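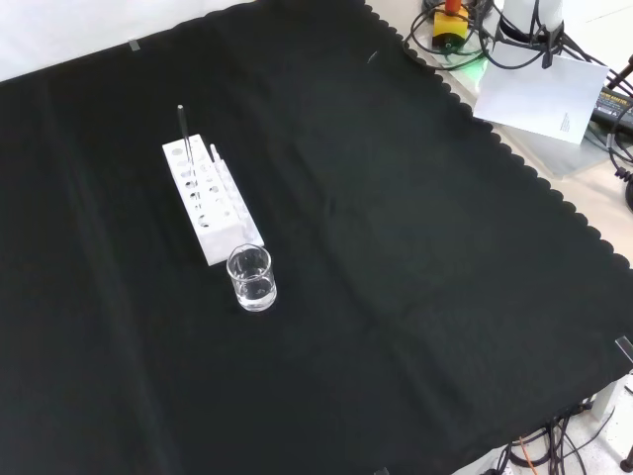 One club secretary wrote in that the old version of this page covered new players well enough but left out loans completely, and that two of her forms were sent back last season for things the page never mentioned. The loan section below has been rewritten. The rest of the page follows the order of the registration form.

Presurstead District Soccer League
Registration, Loans and Eligibility: Frequently Asked Questions

Who has to be registered?

Every player named on a team sheet for a league or Wunen Cup match, including substitutes who do not come on. Players in preseason friendlies do not need to be registered with the league, but the club must still carry its own insurance for them.

How do I register a player?

Log in to Tanasarn with the club account, open the Players tab and choose Add New. Fill in the personal details, upload a head-and-shoulders photo and submit the form. The player then gets an email with a link to confirm. The registration stays at Pending until the player has confirmed and the league has approved it.

A player under 18 needs a parent or guardian to confirm as well. The second email goes out only after the first link has been used.

What is the deadline for a Saturday match?

Submit by 9 p.m. on the Thursday before. Forms received later are processed for the following week. For midweek matches the deadline is 9 p.m. two days before kickoff. The time used is the time stamped by Tanasarn, not the time on an email.

The player is still Pending on match day. Can he play?

A Pending player is not eligible. Only the status Active counts. Check the squad list on the morning of the match — print it if the ground has poor reception, as Clullulside does on the lower field.

How many players can a club register?

There is no upper limit for the league. For the Wunen Cup, each club names a cup squad before the first round and may change up to five names before the quarterfinals.
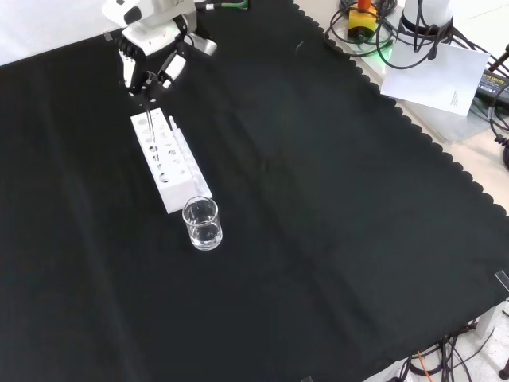
Test tube rack on a black cloth

Loans

Can we loan a player to another club in the same division?

Loans within a division are not allowed. A player may go on loan to a club in a higher or lower division, or to a club in another affiliated league if that league agrees in writing.

How long does a loan last?

The minimum is 28 days. The maximum is the end of the season. The end date must be on the form when it is submitted. "To be confirmed" is not accepted in the date field and is the most common reason for a loan form being returned.

Can the parent club recall a player early?

After the first 28 days, yes, if the recall box was checked on the original form. If the box was left blank, both clubs have to sign a cancellation form. A recalled player becomes eligible for the parent club on the day after the cancellation shows in Tanasarn.

Can a loaned player face the parent club?

In league matches this is not possible under the division rule. In the Wunen Cup the parent club must give written permission, and the permission has to be uploaded before the match.

Who pays a fine picked up during a loan?

The club the player was appearing for at the time. Suspensions follow the player and are served at whichever club has a match first.

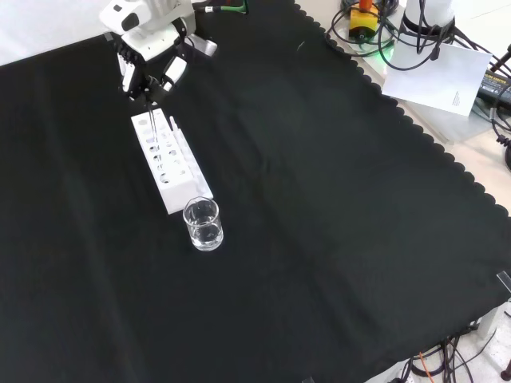

Posted by: Presurstead League Registrations Desk
Last revised: Tuesday, November 5, 2024

Transfers and windows

When can players move permanently?

From the opening of registration in summer until the last day of March. After that date no permanent transfers are processed. New players with no previous club this season can still be added, but they cannot play in a promotion playoff or a cup final.

What does the seven-day notice mean?

A club that wants to talk to another club's registered player must send notice to that club's secretary seven days before any contact. Use the notice form in Tanasarn. A text message to the coach does not count as notice, even if the coach replies.

Does a player have to clear his debts first?

The old club may object to a transfer if the player owes dues, fines or kit. The objection must be entered within the notice period with an itemized amount. Amounts with no breakdown are ignored. Kit can be returned in place of payment if both clubs agree.

How many clubs can one player turn out for in a season?

Three, counting loans. A return from loan to the parent club is not counted as a new club.

Eligibility and penalties

What happens if we field an ineligible player?

The standard penalty is loss of any points won in the match plus a fine. The fine starts at $50 and may go up to $500 for a third offense in the same season. In the cup, the club is removed from the competition and the opponents go through. If both clubs fielded ineligible players, the tie is declared void.

We gave the wrong shirt number on the team sheet. Is that the same thing?

A wrong number is an administrative error and is dealt with by a warning. A wrong name is treated as an eligibility matter until the club shows who played.
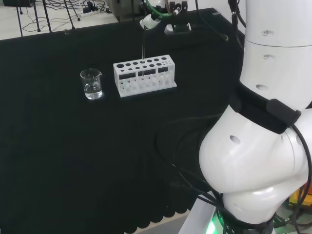
How do we appeal a registration decision?

Send the appeal form and the fee to the league office within five days of the decision. The form is No. 174 in the Tanasarn documents folder. Attach the original registration and any emails you rely on. The decision stays in force while the appeal is open, and the fee is returned if the appeal succeeds.

Where is the appeal heard?

At the Clullulside clubhouse, or on paper if both sides prefer. State your choice on the form. With no choice marked, the appeal goes on paper.

Can we change a player's details after approval?

Address, phone and email can be edited by the club at any time. Name and date of birth are locked — send proof through the Contact tab and the league will make the change.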